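Visit Report: Open Day at the Gundthorpe Commercial Laundry

In December, members of the Merau Textile Care Association visited the Gundthorpe laundry, which serves hotels, care homes and small clinics in the surrounding district. The visit was arranged at the invitation of the plant manager, Imelda Manalo, and took in the sorting hall, the wash floor, the finishing line and the water treatment room. This report records the main points for members who were unable to attend.

Gundthorpe also accepts personal garments from care home residents. These arrive in mesh bags and are kept apart from flat linen through the whole process. 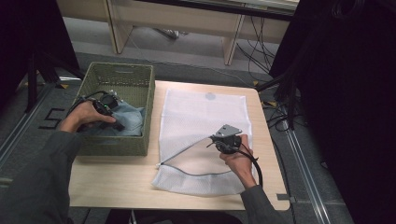
Nhàn Thái

Arrival and safety briefing

The party assembled at the loading dock at 9:30 a.m. Crisanto Lacson, shift supervisor, gave a short briefing on walkways, hearing protection and the separation between the soiled and clean sides of the building. Staff do not cross from one side to the other during a shift without changing their outer clothing. Visitors were asked to follow the same rule and were given fresh coats at the connecting door.

The sorting hall

Linen comes in by truck in wheeled cages and is weighed on a floor scale before sorting. The plant handles 3,000 kilograms on an ordinary day and has capacity for more during the summer season. Sheets, towels and table linen are separated by hand and dropped into overhead slings, which carry them to the washers by gravity rail. Mr. Lacson noted that pens left in uniform pockets remain the most common cause of spoiled loads. A single ballpoint can mark an entire sling of white cotton.

The wash floor

Most flat linen goes through a tunnel washer, installed when the plant moved from its former site on Brukell Road. Rinse water from the final compartments is filtered and returned to the pre-wash. Ms. Manalo reported that this arrangement saves 900 liters an hour when the tunnel is fully loaded. Members asked several questions about hardness and dosing - the local supply is hard, and the softening plant is checked at the start of every shift.

Smaller machines along the east wall are reserved for residents' clothing, which is washed at lower temperatures according to the care label. Denim and other dark items are run separately.
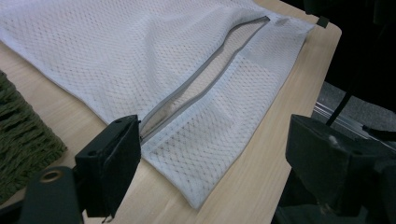
How full should a mesh bag be for a proper wash?
The plant fills its bags to two-thirds at most, so that water and detergent can move freely through the contents.

Finishing and dispatch

The ironing line was the loudest part of the tour. Sheets are fed in at one end by 2 operators and come out folded and stacked. Worn pieces are set aside for mending, and those beyond repair are cut down for cleaning cloths. Amado Ambrosio, who leads the mending room, showed the party a register of repairs going back to the opening of the plant.

The visit closed with coffee in the staff canteen. The Association thanks Ms. Manalo and her colleagues for their time. Members wishing to join the spring visit to the Amegashie dye works should write to the secretary, Sebastião Rezende, by the end of February.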